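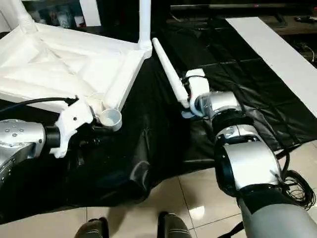
White plastic chair on its side, with what looks like a detached leg or part.

Onduno invites adults in the Ruawai area to take part in a furniture assembly study. Participants will put together a plastic chair at our Olley Street centre and comment on the printed instructions. No previous experience is required. The session takes nearly 5 hours, including a meal break, and is held in February. Participants must be able to kneel and work at floor level.

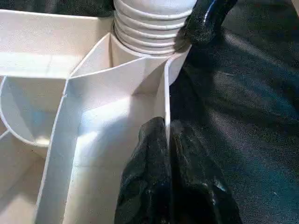

Do I need to bring my own tools?
All tools and parts are supplied at the centre.

Written expressions of interest, quoting reference 3364, should be addressed to the Study Office, Onduno, 316 Olley Street, Ruawai. Enquiries regarding access or parking are to be directed to the same office.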